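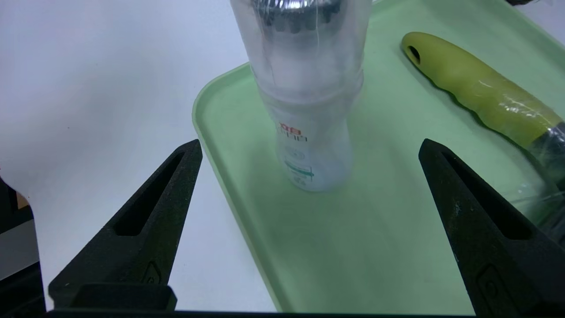
Delyth Dafis wrote back after the Panent version of this talk to ask why we bother driving the arm by hand at all, when she could pick up a bottle with a twenty-line script. Fair question, and I'm going to start with it today because I fudged my answer last time.

(Leave the picture up. Wait for the back row to sit down.)

So, Delyth's script. Yes, it works, if the bottle is hard and dry-looking and stands where you told the script it would stand. Ours come in clear plastic film. Film shines, film bunches up, and the depth readings we get off it are garbage. When a person is driving, they look at that and just go in a bit lower or a bit slower without thinking about it, and that little correction is the thing I want to record!

Quick bit on the setup, don't dwell. We do it two ways at Sulldale. One is hand guiding, where you take hold of the arm and walk it through the job. The other is remote, with a pair of handles and the wrist view on a screen. I was a hand-guiding person for years and I've come around, mostly because with hand guiding my own sleeve kept ending up in the recording (ask me about the sleeve later, it cost us 11 days).

The wrist view. Point at the fingers on the slide. This is what the driver gets, two black fingers and whatever is past them. New people hate it. They want the wide view from across the table, and I let them have it for the first day and then I take it away, because the policy we're training on Alletik only gets the wrist. If you steer by something the robot can't see, you're teaching it to be psychic.

Now the tool lying on the tray next to the bottle, with the yellow-green handle. Also wrapped. Lying on a diagonal, so you have to roll the wrist before you come down. Bjartur Sveinbjörnsson rolls early, way up high, and then drops straight. I roll on the way down, all in one swoop, and I think mine looks nicer. His demonstrations train better. Sorry to say it with him in the room.

(If he's in the room.)

Numbers slide is next. We have around 600 demonstrations from the Bonsu trays. We threw out 14 in the last pass, all of them mine or Zuweira's, nearly all for hesitating. A pause is poison. You stop to think, the arm hangs there, and the model learns that hanging there is part of the job.

Things I tell a new driver:
Decide before you move.
If you miss, keep going and fix it, don't hit stop. We want the fixes.
Close slowly on film.
Two sets, then get up and walk around.

Mawuli wants me to mention the handles are on loan until the end of June, so if you'd like to try them, come find us at the break and sign the sheet.

Skip the gravity compensation part if I'm past the halfway mark. Go to the clip of the slow close, then questions.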